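Teaching sessions at Clidthorpe: frequently asked questions

These answers are for people who have booked a teaching session at the Clidthorpe workshop, or who are thinking of doing so. If your question isn't covered, write to the desk and we will add it.

Do I need to know how to program?

No. You move the arms and the computer records what you did. The people who pick it up fastest are often used to fiddly handwork such as sewing or model making.

How do I control the arms?

There are two ways. In hand guiding, you take hold of the arm itself and move it through the task. In remote control, you sit at the desk and hold a pair of small handles, and the arms copy you. Almost all two-armed work is done by remote control, as it is hard to hand-guide both arms and still see what you are doing.

What sort of tasks will I be given?

Mostly cloth and card. Both change shape as you handle them, so no two runs are the same. Cloth tasks use both arms, with one gripper on each part of the fabric.
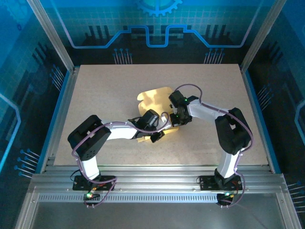
Why not just write down the steps for folding and have the robot follow them? A reader from Skasovora sent us that question, adding that a folding guide for people fits on one page. The trouble is that a written step such as "take the corner" assumes the corner is where you left it. With cloth it rarely is. A set of recorded runs gives the robot many versions of the same step, including the awkward ones.

How many runs make up a set?

49 for a cloth task and 116 for a card task. You will not do them all yourself. A normal booking is two hours, and you stop when the time is up, wherever you are in the set.

Should I leave out the runs that go wrong?

No. If you drop the cloth, pick it up again and carry on. A run where you miss and then recover is useful. A run where you give up halfway is marked as stopped and kept in a separate folder – please don't delete it.

How fast should I go?

Slower than you would with your own hands, but without long pauses. If you need to think, think before you press record. Waiting in mid-air gets recorded too, and the robot may learn to wait in the same place.

What do I look at while I am working?

You have the overhead view and the wrist view on the same screen. Use the overhead view to bring the arms in, then change to the wrist view for the last bit. With card, the wrist view is the one that matters. A flap close to the gripper can hide the part you want behind it, so turn the wrist a little before you close the fingers.
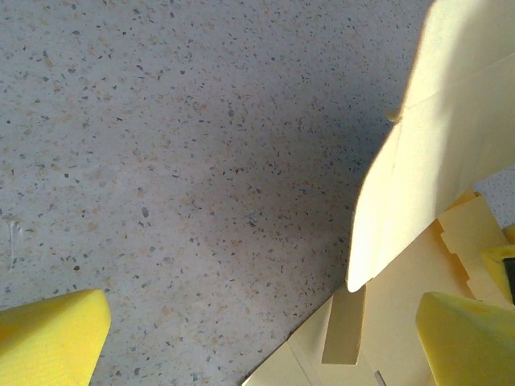
Press card lightly. Once a crease has been made in the wrong place it stays there, and that piece should go in the scrap tray. Tabs are best gripped near the base, where they bend less.

Can I practise first?

Yes. The first 3 runs of any booking are not saved.

Is the Maruyama course the same as this one?

It covers the same ground, but by hand guiding only. If you have done it you can skip our introduction. The Clestitz course includes remote control and counts in full.

Can I change my booking?

Yes, up to noon on the day before. The workshop is closed throughout August.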